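Marras: teaching a tabletop arm to move chess pieces

Project gallery, Murham Robotics Group

Marras is a set of manipulation tasks recorded by remote control. An operator drives the arm through a leader device, the joint angles and gripper command are logged, and the log becomes a demonstration. The first task set used blocks and cups. The second, covered on this page, uses a chessboard in simulation. Operators work from a desk with a leader arm, a foot pedal and a monitor.

The gallery is kept short on purpose. Recordings, scene files and operator notes are held on the project share, and requests for access go to Yolanda Barrios.

Task definition

One episode is one move. The operator receives a start square and a target square as text. The arm starts from its home pose, picks the piece, places it on the target square and returns home. Episodes are saved whether the move succeeds or fails, and the operator marks the result with the pedal. A piece that is upright and has its base fully inside the target square counts as a success. A piece that touches the line does not.

The quota is 200 episodes per operator. Sparse positions come first, with a handful of pieces on the board, followed by crowded ones in which the fingers have to come down between neighbors.

Approach and descent

Most of the time in an episode goes into the last part of the approach. Operators were asked to get the wrist vertical before starting down and to keep it vertical until the fingers close. Jeptoo Nzioka wrote the operator sheet and put the rule at the top, after early recordings showed tilted descents that clipped the next piece over.

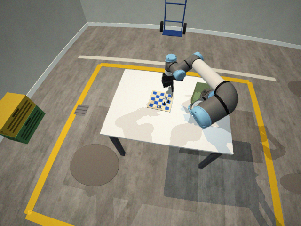
Murham, 26 Jul 2025

Simulated chess cell, gripper pointing straight down over the upper right edge of the board with a white piece directly beneath it. Four pieces are in play, all on the right half, with a tall black one close to the white piece. The board is turned slightly on the table, so file and rank directions do not line up with the table edges.

Board rotation is drawn at random at the start of each episode. Operators disliked this at first. The habit of pushing the leader arm straight forward to follow a file stops working, and each placement has to be judged against the squares themselves. Policies trained on an early batch with a fixed board learned the table instead of the board and missed by a full square when the board was turned. Those recordings are kept in a separate folder and are not mixed with the current set.

Shadows are left on. Nassoro Mugo ran a short comparison with shadows off and found that operators descended more slowly and stopped more often to check height. With one fixed view on the monitor, the shadow of the gripper is a usable depth cue. It is also a nuisance when the arm's own shadow covers the target square, and the sheet tells operators to bring the elbow up and around in that case.

Leader arm

The leader is a passive arm from Drareo, scaled down from the follower, with a trigger for the gripper. Mapping is joint to joint. An earlier version mapped hand position to gripper position and left the elbow to the solver, which produced sudden elbow flips near full reach. Joint mapping is more tiring to learn and gives cleaner logs.

Two settings matter more than the rest. The first is the smoothing filter on the leader encoders. Too much of it and the follower lags, so the operator overshoots the square and corrects back. Too little and hand tremor ends up in the training data. The second is the trigger curve. A linear trigger closed the fingers too fast for the short pieces, and the current curve is flat over the first third of travel.

A clutch on the foot pedal freezes the follower while the operator resets their grip on the leader. Clutched time is cut from the log before training. Faith Rugemalira wrote the trimming script, and it also removes any pause longer than 700 ms before the first motion.

Operators

Abimbola Dauda and Nassoro Mugo recorded the sparse positions. Yolanda Barrios and Jeptoo Nzioka recorded the crowded ones. All four practiced on the block task before moving to the board, and practice episodes are excluded from the set.

Differences between operators are easy to see in the logs. Dauda drops straight to grasp height in one motion and corrects at the bottom. Barrios stops above the piece, settles, then descends slowly. Both styles pass the success check. Mixing them in training gave a policy that hesitated halfway down, and the current approach is to tag each episode with an operator code and condition on it. A cleaner fix would be to agree on one style before recording — this is planned for the next round.

Known problems in this set

Contact between the fingers and a piece is stiffer than it should be. Light touches knock pieces over that would only slide on a real board. Operators learned to avoid touching anything, and the data is probably more cautious than it needs to be.

The success pedal was pressed early in a number of episodes, before the arm was back at home. The labels are correct but the final segment is short. A flag in the episode header marks these.

Captures are not included. Removing a piece and then placing another on the same square needs two picks in one episode, and the operators found the longer sequences hard to finish without using the clutch several times.

File notes

Each episode folder holds the joint log, the gripper command, the scene state and a rendered video from the fixed view. Scene state includes the pose of every piece at each step, which allows episodes to be rendered again from a different viewpoint without repeating the demonstration. The Prulari viewer opens the folders directly. Older versions of the viewer ignore the clutch flag and show a jump in the leader trace where trimmed time was removed. The follower trace is continuous.

Next round: October, same table and same arm, captures added, and one agreed descent style for all operators. The operator sheet will be revised before recording starts, and comments on the current version should be sent to Jeptoo Nzioka.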